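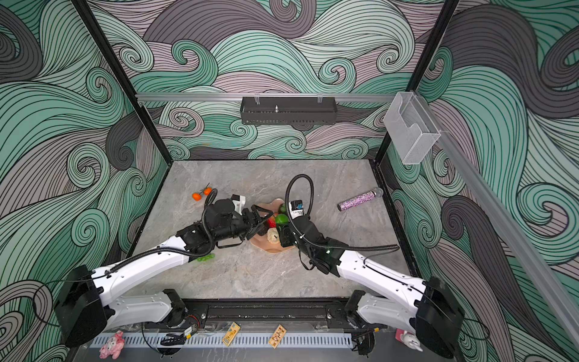
4 min read

I have now spent 30 evenings comparing grippers, and my main finding is that I used to have hobbies.

The contenders were the Zunix parallel jaws, which came with the arms, and the Cifuentes pair, which came from Danish Chaudhry's garage in a box marked "Xmas lights". The Zunix fingers are stiff and confident. They will close on a strawberry the way my uncle shakes hands. The Cifuentes ones have a bit more give, and a bit more backlash to go with it, so you get a gentler squeeze somewhere near where you asked for it.

Price matters too. A spare set of Zunix fingertips is $140 plus shipping, and I've been through 2 sets. The Cifuentes tips you can print yourself, assuming your printer is in a better mood than mine.

I use the same props every time: fruit, a bread roll and a wavy-edged plate. Grapes are the worst of it. A lime is basically a ball with a good attitude, and both grippers manage it fine. Grapes want to be picked up by the stem, and the stem has other plans.

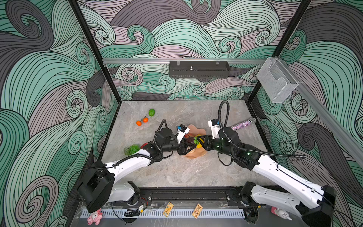

Two arms over one plate is where the controller earns its keep, or doesn't. The stock one treats each arm as if it lived alone, so the wrists end up having a polite Canadian standoff over the middle. Mernen's controller at least knows there are two of them. It slows both down near the centre, which looks timid and has saved me a fair bit of plastic.

The wrist cameras are my favourite part and also what I swear at most. Up close they lose the colour of anything the fingers are shading. I've moved the lamp twice. Zomolby sells a ring light for this, and I'm trying to hold off until July.

For now the Cifuentes fingers are staying on for fruit and the Zunix go back on for anything with a flat side. Danish would like his box back.

3 comments · 11 shares

We use cookies to improve your experience on this site. Accept / Manage preferences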